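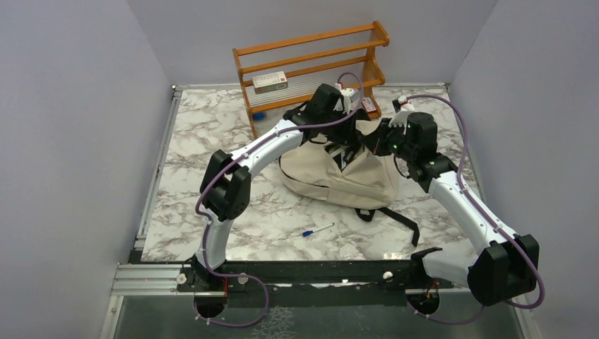

Polling Place Safety and Access Checklist
Somano County Elections Office
Site: Adebisi Hall, Illey, Precinct 2
Inspected by: Boyang Gu
Visit: July, 4:10 p.m., ahead of the primary
Registered voters assigned: 1034

Marks used: OK, FIX (must be done before the polls open), WATCH (works, but keep an eye on it), N/A.

PARKING AND PATH OF TRAVEL

Accessible parking spaces marked and level: OK
Freshly painted. The old lines are still visible underneath at a slight angle, so drivers have a choice of interpretations. Put out cones.

Path from parking to entrance at least 36 inches wide: FIX
It is 36 inches wide if the planter is moved. I asked who could move the planter and was told it was donated. It still has to move.

Path free of cracks, lips and loose gravel: WATCH
Gravel migrates from the flower bed. Sweep before opening and again after lunch.

Exterior lighting works: FIX
The polls close after dark for the November general, and this light needs to be fixed well before then, but I am writing it up now so that I can write it up only once. The fixture over the side door comes on when you slam the door. We can't build a plan on that.

No campaign signs inside the buffer: OK
One sign for a school board race from several cycles ago is stuck in the hedge. The candidate has since moved out of state. Pulled it anyway.

ENTRANCE

Door opens without excessive force: FIX
The gauge says it doesn't. I got it open with a shoulder. Adjust the closer, or have a greeter hold the door all day, in which case that greeter needs a chair, shade and a relief person.

Threshold half an inch or less: OK

Temporary ramp secure: N/A
Level entry on this side. Please direct everyone to this side. The front steps are prettier and people will drift toward them, so the "Vote Here" arrow needs to be larger than the steps are pretty.

Door chime or bell for curbside voters: WATCH
The bell rings in the kitchen. Nobody votes in the kitchen. Use the wireless one from the supply cart and test it with the kitchen fan running.

INSIDE THE VOTING ROOM

Posted occupancy: 168. OK
We will not come near it unless something historic happens on the ballot, and this is a primary with an uncontested sheriff.

Distance from entrance to check-in table: 53 feet. WATCH
Long for anyone using a walker. Place chairs along the wall at the halfway point. The line can bend around them.

Floor dry, flat, no loose mats: FIX
There is a loose mat. It says Welcome. It slid when I stepped on it. Take it up.

Extension cords taped or covered: FIX
One cord crosses the aisle between check-in and the booths. Floor tape is not enough for a main aisle; use the rubber cover from the warehouse. The warehouse will say it has none. They are on the shelf behind the "I Voted" stickers.

Accessible booth has knee clearance and a turning circle: OK
Measured with the booth set up. Please don't store the sticker boxes under it afterward. This happened last time and I found out from a voter.

Booths face away from windows and traffic: WATCH
The diagram has the last booth backed up to the glass door. Anyone smoking outside would get a fair look at the ballot. Rotate it a quarter turn.

Ballot scanner on level surface, on its own outlet: FIX
The Findeo unit was sharing a power strip with a coffee urn. The urn belongs on the other wall, on another circuit, and I would like a signature from whoever moves it. Scanner rocked slightly on the carpet edge. Slide it back until it stops.

Scanner battery backup tested: OK
Ran on battery through my whole inspection, including the part where I tried to open the door.

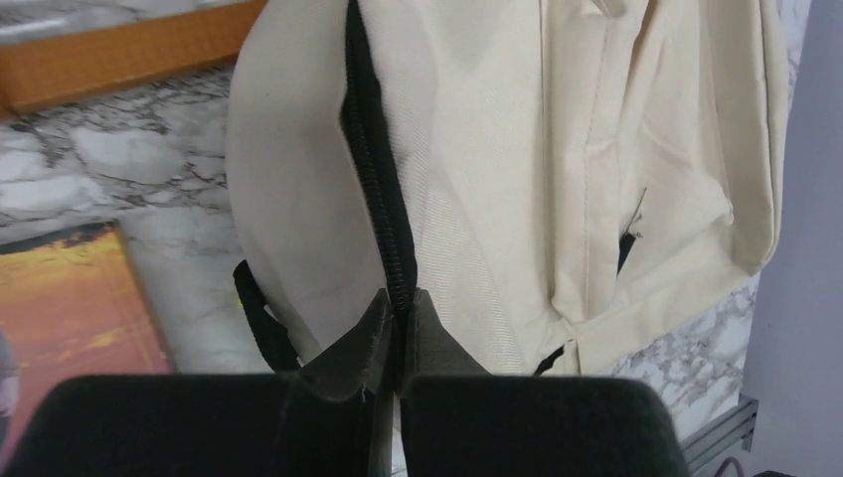 Can voters still cast a ballot if the scanner stops working?
Voters mark their ballots as usual and drop them in the locked emergency slot on the front of the ballot box. Poll workers scan those ballots later, with representatives of both parties watching.

Emergency slot unlocked at opening, key logged: WATCH
Key fits. The log sheet in the binder was for a different building. Replace it.

EMERGENCY

Exits marked and lit: OK

Exits clear: FIX
The rear exit is blocked by folding chairs on a cart with one working wheel. The site contact said it can be moved quickly. I timed it. It can't. Move it to the stage.

Fire extinguisher charged, tag current: OK
It hangs behind the flag. Move the flag, respectfully, a couple of feet to the left.

First aid kit present and stocked: WATCH
Contained gauze, one glove, and a coupon. Send a county kit.

Evacuation plan includes ballots and poll book: FIX
The plan on the wall covers people only, and people do come first. Add a line naming who carries the poll book and who seals the scanner if there is time. If there isn't time, leave the scanner.

Emergency numbers posted at the chief judge's table: OK

COMMENTS

The hall is a decent polling place and the site staff were patient with me. Most of the FIX items can be done in an afternoon with a broom, a screwdriver and somebody willing to offend the donor of the planter.

The door closer and the side light need a real repair. If either is still open a week before the primary, call the office and we will send our own person and bill it to the site agreement, page 2, which the hall signed and may not have read.

Chief judge has asked for air conditioning. The hall has air conditioning, controlled by a thermostat in a locked plastic box. I've requested the key and was told there has been some debate over the years about who holds it. I have added it to the list below, because a poll worker's day is very long and July was warm enough to make the point.

To be returned to the elections office before setup:
Signed layout diagram with the last booth rotated
Name and cell number of the person opening the building at 5:15 a.m.
Name of a second person, for when the first one oversleeps
Thermostat key, or a written account of where it went

Reinspection: required
Reinspection will cover FIX items only, plus the mat, which I expect to find back where it was.

B. Gu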